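Fiddale Housekeeping Course, Handout 4: Guest Clothing and Airing the Room

When a jacket has been left out, lay it open on the made bed, with the hanger beside it, and smooth the collar and sleeves before you lift anything. Denim is forgiving, bless it, but it does like a bit of patience. 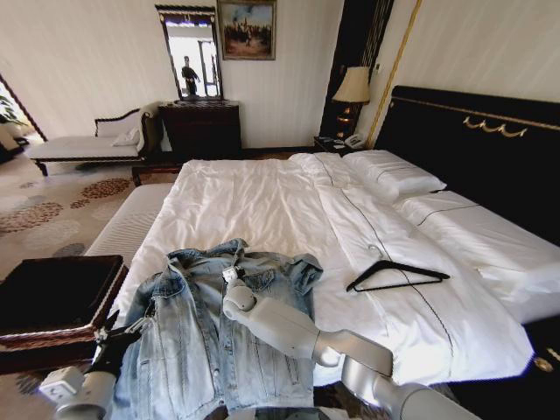 Should the buttons be done up before it goes on the hanger?

Just the top one, which is plenty to keep the shoulders from slipping.

Once the wardrobe is seen to, we come to the windows, and I do ask you to give them their proper time. Open one sash for 16 minutes

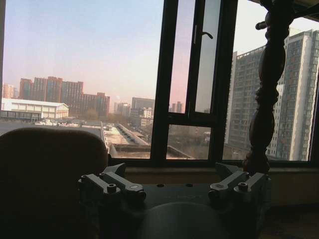

or thereabouts while you dust the sills and the chair backs, then close it and check the catch before you move on to the bathroom.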